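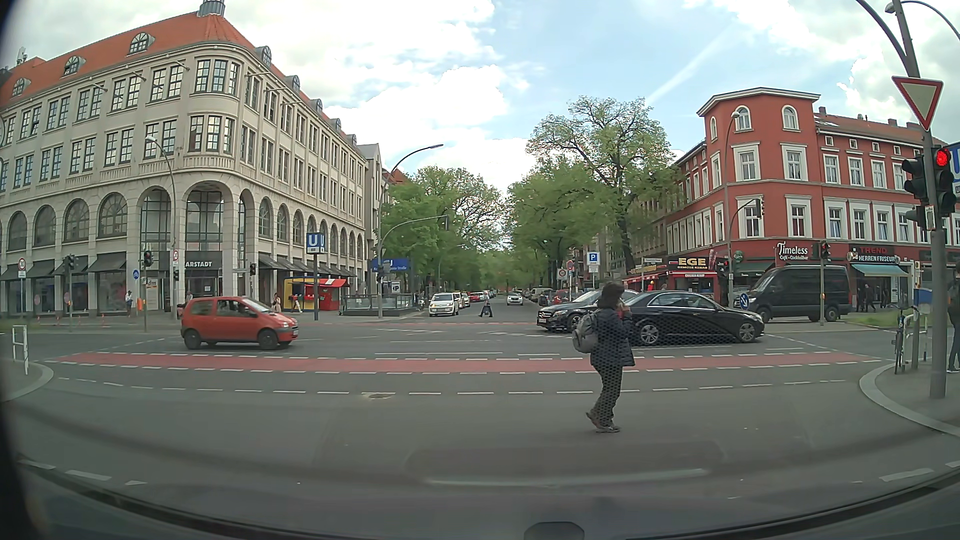
Zerkden Job Start, progress report to the Holst Fund
Second half of the grant, up to end of October

Quick one, full accounts to follow once the bank statement is in.

Where we are. Target was 200 people through the door for interview help. We're at 182. Should get there before the grant closes, referrals usually pick up after the holidays. Of those, 43 have started paid work and told us so. Probably more, people change phone numbers and we lose them. Another 26 are in training or on a trial shift.

Mock interviews. Going well. Moved to evenings, 6 pm start, much better turnout than the mornings. Still short of interviewers from warehouse and care employers, plenty from offices. Plendach have offered two of their HR people for the spring, not confirmed in writing yet. 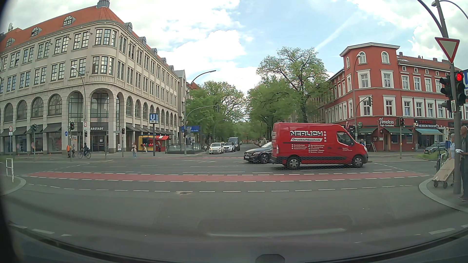 A red van crossing the junction, white cars waiting behind.

Clothing rail. Low on men's shoes, larger sizes esp. Spent a bit over the line on shoes and underspent on dry cleaning, so we'd like to move the difference across if you're ok with that. Women's jackets fine, too many if anything. The steamer broke in the summer and was replaced from our own funds, not charged to you.

Travel cards. Used up faster than planned. Fares rose and more people are coming from the far side of town. We now give one for the interview and one for the first day, where before it was a whole week. Not popular. Would like to talk about this line for next year.

Staffing. Morfudd Gape is now full time on the project, was three days. Second adviser post was advertised twice, one decent applicant who took another job. Trying again with shorter hours. Salary underspend is all down to this, see budget sheet row 4.
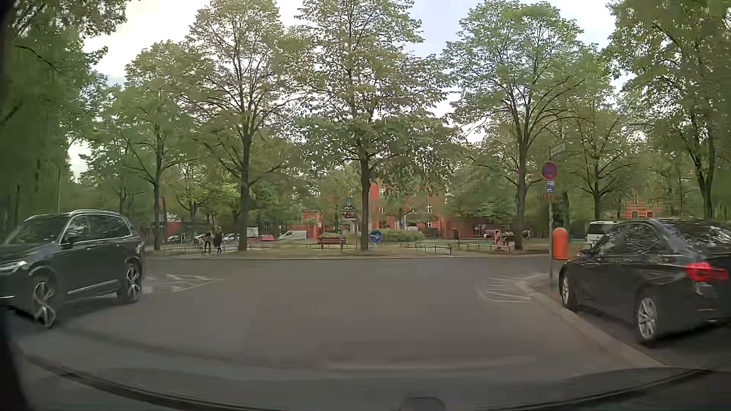

Street by the square, with a black SUV and a black sedan.

Client records. The switch to Staltik took longer then we said it would. Old spreadsheet is closed now, all current clients are across. Follow-up calls at three months can be logged properly for the first time. The six month ones are patchy, we'll be catching up on those over the winter.

Problems. Waiting list for one-to-one sessions is up to three weeks. Too long when somebody has an interview on short notice, so we hold back two slots a week for urgent cases. Both usualy gone by lunchtime.

Need from you:
- ok on moving the dry cleaning money to shoes
- date for the year-end visit, afternoons best
- the new template for the final report, we only have the old one

Case stories will come separately, still waiting on two consent forms.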